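May 19, 2023

Notebook, tray and plate bench

Longer entry than usual today because I've been putting off writing some of this down and my head is full of it!

First the boring stuff. We got through 40 runs of plate-to-tray before lunch and 17 after, and the 17 were better. In the morning I was rushing. You can hear it when you rush, the plate clacks on the tray rim, and then whoever reviews the run has to decide whether it's good enough to keep. Black plate is still my least favorite (heavy to my wrist, and the jaw has to come in low on the rim or it rocks). Note for whoever takes over the next block: close the right hand first, wait a beat, then bring the left one to the tray. If you close both at once you'll twist the plate without meaning to.

Jedmont wants 1,000 clean runs of table clearing by October. I think we can do it, but only if we stop counting the ugly ones.

Now the part I wanted to get down. I spent most of the afternoon break talking with two of the dish room people from Stelletti, who came over to see what we do with the motions they taught us. I was nervous about it. They're the ones whose shifts change if the arms go in, and I'm the one holding the grippers, so I expected a cold half hour. It was friendlier than that, and also more complicated. One of them has been stacking plates for longer than I've had a driver's license and she said fine, take the stacking, my shoulder won't miss it. What she doesn't want is to end up standing beside the thing all night waiting for it to drop something. She did that for a week with the new conveyor at her last job and said it was the most tired she's ever been, from doing nothing.

I keep turning that over. Our plan on paper says one person "supervises" two stations. We wrote that sentence in five minutes and it's somebody's whole evening.

The other one asked about the hours, and I didn't have an answer. Skukport cut a shift when they put in their sorting line and everybody in the trade knows it. I said I'd ask Jedmont and I will, in writing this time, before the next visit.

They also fixed my grip — well, laughed at it first, then fixed it. I'd been taking hold of plates dead center on the near side, like a person posing with a plate. They go for the corner of the rim nearest the hand and let the plate swing a little as it comes. Much easier. All of my morning runs were done the wrong way by their standards, so I'd like to tag that whole set "old grip" and keep it separate.

To do:
Ask Bisht for softer jaw pads, the current ones squeak on the speckled surface.
Rewrite the supervision paragraph, with the dish room people in the room.
Tape down the loose cable runs again, I caught my foot twice.
Try a block of 100 with the new grip and nothing else changed.

Left wrist is sore, so I'm swapping to review tomorrow and somebody else can have the grippers.
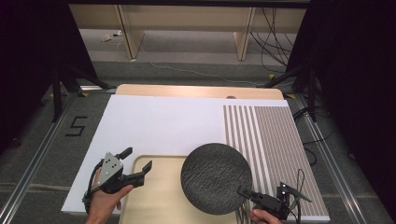
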